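Sarnari Residents' Help Pages
Household and Tenancy > Furnished lettings > Inventories

Recording the condition of a furnished bedroom at the start of a letting

Posted by Liya Woldegiorgis

I am to take up the tenancy of a furnished one-bedroom flat in Mitmont Court in January. The letting agent, Gebreyes, has supplied an inventory of 12 pages and has asked that it be signed and returned within 14 days of the keys being handed over. The deposit is 1000 pounds.

The section dealing with the bedroom is very short. It reads, in full, "Bed, bedding, soft furnishings, floor covering, all good." It does not state whether the mattress has been inspected, nor does it mention any marks on the bed frame. The sections on the kitchen and the bathroom are a good deal more thorough, and the oven alone is given half a page.

I should be grateful for guidance on the following points. Am I entitled to add my own remarks to the document before signing it? How much detail is considered reasonable for items such as cushions and sheets? And should the floor covering be recorded separately from the furniture, given that the agent has placed them on one line?

I have read the general page on deposits but it is concerned mainly with disputes at the end of a tenancy.

Posted by Mihret Gashaw

A tenant may add remarks to an inventory before signing it, and is well advised to do so. The document is a record agreed between two parties. If one party considers an entry incomplete, the proper course is to write the correction beside the entry, initial it, and send a dated copy to the agent by email. Please keep the covering message as well as the attachment. Should the agent decline to accept the remarks, the email will still show that they were made within the period allowed.

As to the amount of detail, the entry for each item should allow a person who has never visited the flat to recognise it. "Soft furnishings" does not meet that test. An entry such as "one cushion, plaid, brown and tan with dark checks" does. The bed should be entered under its separate parts, namely the frame, the mattress and any sheet or cover supplied, with the style and colour of the frame given, for example "white, slatted end".

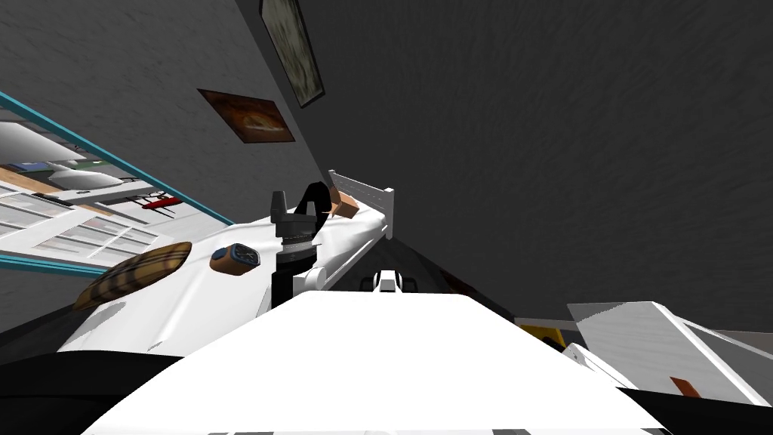 The mattress deserves particular attention. Lift the sheet and examine both faces, together with the piping along the sides. Any stain should be measured and its position noted by reference to the head or the foot of the bed. Where a mattress protector has been supplied, it should be entered as a separate item, and the tenant should ask whether it is to be laundered before departure. In my experience this last matter gives rise to more correspondence than any other item in a bedroom.

Slatted bed frames should be checked for loose bars. Press each one lightly by hand. If a bar moves, enter it as loose and request a repair in writing, giving the agent a reasonable period in which to reply.

With regard to the third point, floor coverings and furniture should always be recorded separately. They wear at different rates and are usually replaced under different arrangements. The same applies to any large plain surface, including worktops, mats and painted walls. A mottled or flecked finish calls for more care than a plain one, as small marks may be lost in the pattern and noticed only under strong light. Inspect such surfaces by day and again in the evening with a lamp held low to one side.
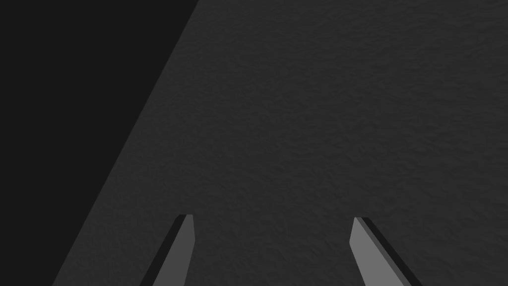

Dark grey surface with a fine mottled grain.

Finally, the wording "all good" should be avoided. Write "no marks seen" where none were seen, and leave the line open where the item could not be inspected.

Posted by Maltari_1808

I agree with most of the reply given above. I would add that Gebreyes did accept my amended pages when I rented in the other block, although it took two emails and a telephone call before they confirmed it. Ask for the name of the person you speak to.

I did not measure any stains and had no difficulty. It may depend on who carries out the final visit.

Please also check that the meter readings are on the first page. Mine were left out and had to be added afterwards.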